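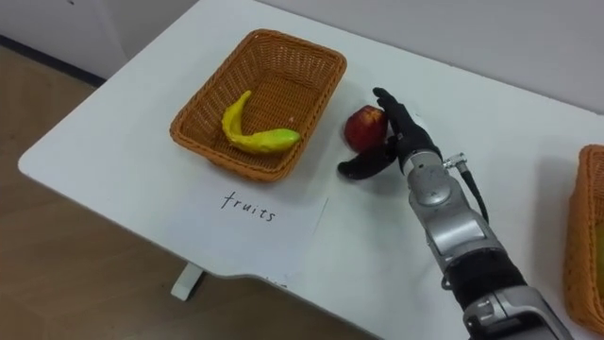

A black robot hand reaching for an apple during a sorting task, with the "fruits" label in front of its basket.

Labeled-bin sorting (I've also heard it called sign sorting, which I like better) is a tabletop exercise in which a robot puts loose objects into containers according to written labels. I've been keeping this entry going for a while now, so forgive the chatter. It covers the house rules most people I know follow when they set one up, and where those rules came from.

Background

The version I learned is the Toltow rules, a two-page sheet that Noelia Bustamante wrote after she got fed up comparing results from labs that all did things a little differently. One lab printed its labels, another read them out loud, and a third moved the bins between tries! Her first sheet had 16 rules. The Casado edition folded several of them together, and that's the one I use.

Labels

Labels are handwritten, lowercase, one word each, on plain white paper laid flat in front of the container. Crooked is fine. I used to line mine up with a ruler and Noelia told me to quit it, as a robot that can only read a perfectly straight sign isn't reading much. Don't tape a label to the basket itself. A new sheet gets written for each session, and yes, your handwriting counts as part of the test, so switch writers when you can.

Objects

Fruit is the usual starter set. Plastic or real are both allowed, but say which in your notes (real bananas change color over a long week, and I've had that spoil a comparison). One object may already be in the right container at the start. Objects still to be sorted go on the bare tabletop, with enough space for the fingers and thumb to get around them.

People and safety

Hands stay off the table while the arm is powered. The stop button goes to one named person, who doesn't also take notes. Arm speed is capped at 400 millimeters per second in the Casado edition, and I run slower than that with a new hand. Check that cables have slack through the whole reach before the first try, and again after lunch.

Scoring

An object counts once it's released inside the container and stays there. Drops on the rim count as misses. Oso, the shared log, held 2,681 tries as of September 20, 2024, and around 152 of them are mine. Please log the failed ones too!

Disputes

The Flirier group allows a second grasp without penalty, and Toltow doesn't. I side with Flirier on this, but score both ways and write down which is which.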